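Murniline records manual tasks and turns them into training data for robot arms. The company has one site, in Sinmont, and two kinds of customers: manufacturers of household robots, and research groups that need more demonstrations than their own people have time to record.

# About Murniline

## What the company does

A robot that is to open a cabinet, fold a towel or load a dishwasher can be programmed step by step, or it can be shown. Murniline works only on the second method. An operator performs the task, the motion is recorded along with video from the gripper, and the recording is checked, labeled and delivered in the format the customer's training software reads.

Two recording methods are in use.

**By hand.** The operator holds a gripper tool and carries out the task with it directly. The tool has two fingers with soft pads, a camera, and printed markers that let the software work out how far the fingers are open. No robot is present during recording. The method is fast, and a setup can be moved from one room to the next in a few minutes.

**By remote control.** The operator sits at a pair of leader arms, and a robot across the bench follows. This method is slower. It is used where the customer needs joint angles and motor currents from a particular arm, or where the robot's own reach and speed limits have to be part of the data.

Most current work is done by hand. Remote control is quoted separately, because the hours per finished demonstration are higher and depend on the arm.

## The recording rooms

The Sinmont site has 24 recording bays. Each is a small room or a curtained section of a larger one, with fixed lighting and enough floor space for one piece of furniture and one or two operators. Kitchen and laundry bays have working water. The others have none.

Furniture is bought from ordinary stores and used as sold, apart from stickers. Plain painted surfaces give the tracking software little to hold on to, and a flat gray door can look the same at several distances. Stickers with strong contrast are put on doors, drawers and interior walls, and their placement is changed between recording blocks so that a trained model does not come to depend on any one of them.

Cabinets make up a large part of the catalog. A hinged door has to be pulled along an arc, and the gripper must turn with the handle or lose it. A drawer has to be pulled straight. Items on a shelf have to be reached without touching the door or the shelf above. A cabinet with a drawer over two doors covers all of these in one piece of furniture, and the tasks can be recorded separately or as a sequence.

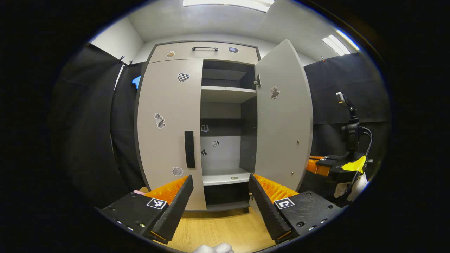

## How a task is set up

1. **Task sheet.** The customer describes the task in plain terms. Murniline returns a sheet giving the start state, the end state, the objects, and what counts as a failed attempt. Recording does not begin until both sides have signed the sheet.
2. **Calibration.** Camera and finger opening are calibrated for each gripper at the start of a shift and again after any drop or knock. The calibration file is delivered with the data.
3. **Mapping pass.** The operator moves the gripper slowly through the bay before the first demonstration. Positions in later recordings refer to this pass. If furniture is moved, a new pass is made.
4. **Demonstrations.** Each demonstration runs from start state to end state without a cut. The bay is then reset by hand according to the sheet.
5. **Review.** A second person watches every demonstration. Failed attempts are kept in a separate folder and delivered only if the customer has asked for them.
6. **Replay.** On request, a sample is replayed on a robot arm at the site to confirm that the motion stays within reach and joint limits.

Operators wear gloves of a single color throughout a project. Where the customer's sheet calls for two grippers, both are recorded against the same clock and delivered as one file.

## The catalog

As of March 20, 2023, the catalog holds 381 task sheets. Of these, 317 can be recorded with a single gripper. The rest need two. Sheets are grouped by room and by type of motion, and a customer may order an existing sheet, a variant of one, or a new one.

Variants are the most common order. A variant changes the object, the height, the side on which a door opens, or the lighting, and leaves the other items on the sheet alone. Customers who train general models usually ask for many variants with few demonstrations each. Customers with one product and one kitchen layout usually ask for the reverse.

## Software

Recordings are processed with Fiore, the company's own pipeline. Fiore estimates the path of the gripper from video and motion sensor readings, reads the finger opening from the markers, and flags sections where tracking was lost or the estimate jumped. Flagged sections are not smoothed over. A demonstration with a flag inside the working part of the task is rejected and recorded again.

Skultau is the viewer supplied with each delivery. It plays the video beside the gripper path and the finger opening, and lets the customer mark a demonstration for return. It runs on Linux and Windows and needs no network connection.

## Limits

Some work is declined or referred elsewhere:

- tasks that depend on measured force, such as tightening to a set torque
- tasks with open flame, blades longer than the gripper finger, or live animals
- recording in private homes
- loads over 2 kg on the hand-held gripper

Transparent objects and mirrored doors are accepted on trial only. Tracking near mirrors is unreliable, and the rejection rate is quoted after a short test block.

## People

Jhun Panganiban is head of recording. He is responsible for the bays, the operator schedule and the wording of task sheets, and is the first contact for technical questions before an order. New operators train on door and drawer tasks before they are assigned to customer work. Their training recordings are not sold.

Software and delivery are run as one group. Reviewers report to that group and do not review projects on which they have recorded.

## Visits and inquiries

Customers may attend the first recording day of a project and may send a gripper of their own design, provided that drawings and a spare set of finger pads come with it. Visits to other bays are not possible while recording is in progress. The bays close for one week each October for relamping and repainting, and no deliveries are made during that week.

Inquiries should state the task, the robot on which the model will run, the gripper type and the number of demonstrations wanted. A draft task sheet is sent with the quote.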